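Golora bathroom cell — maintenance meeting, May

Present: Jyoti Sandhu (chair), Arnaldo Frade, Seema Gautam, Santosh Nigam
Minutes: Sneha Tiwari
Apologies: none received, although Santosh arrived at item 2 and may have been sorry.

1. Minutes of the last meeting
Agreed, apart from the word "fixed" in item 4, which Arnaldo asked to have changed to "tightened". Changed.

2. Tether
Seema has replaced the upper clips and would like the old ones thrown away this time. The lines are to be checked by hand before every session, and the check signed for by the person who did it. Santosh asked if he could sign for the whole week on the first morning. He could not.

3. Wrist fault
Arnaldo reported that the fault on the brush-side wrist came back at cycle 239 of the long run. The log shows 5 stops before that, all cleared by restarting, a method the meeting agreed to stop calling a repair. He suspects the connector and has ordered a new one from Havlíček. Gerik quoted 158 for the same part, without the screws. Jyoti approved the Havlíček order and asked that the screws be counted as part of the connector in future.

4. Brush task set-up
There was a long discussion of where the bin should stand. Seema wants it in front of the toilet, where the arm can reach down without the shoulder getting near its limit. Santosh prefers it beside the vanity, on the grounds that this is where people keep things. Seema pointed out that people have better shoulders. Left in front of the toilet.
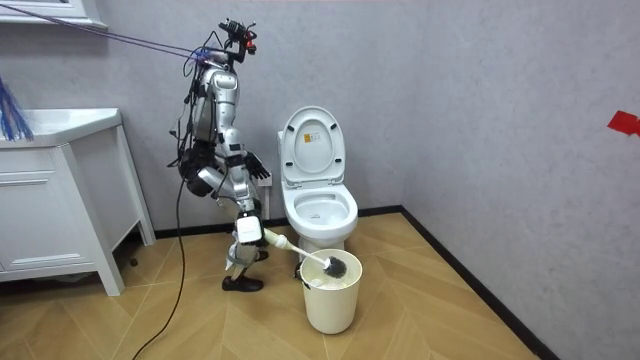
Brush task, bin in front of the toilet, lid up (item 4).

The start position is to be written down by Arnaldo, with measurements. "Same as before" will not be accepted as a measurement. Jyoti asked for the lid to be put up by hand at the start of each run until the lid task has its own slot.

5. Cables
The power cable across the floor was raised again, as a subject. Santosh will price a longer one so that it can be led along the wall. Until then, anyone entering the cell steps over it and says nothing to Seema about having nearly not done so.

6. Service hours
The hour counter reads 2397. Fitar want the hip motors looked at before the next long run. Arnaldo thinks the counter also runs during lunch. Jyoti said that the motors would be looked at regardless, and that he could take up lunch with Fitar himself.

7. Any other business
Santosh asked for a second brush. Deferred.

Actions
Arnaldo: fit wrist connector; write up start position.
Seema: tether check sheet, on the door, with a pen attached.
Santosh: cable price.
Jyoti: book hip motor service.

Meeting closed at 11.40.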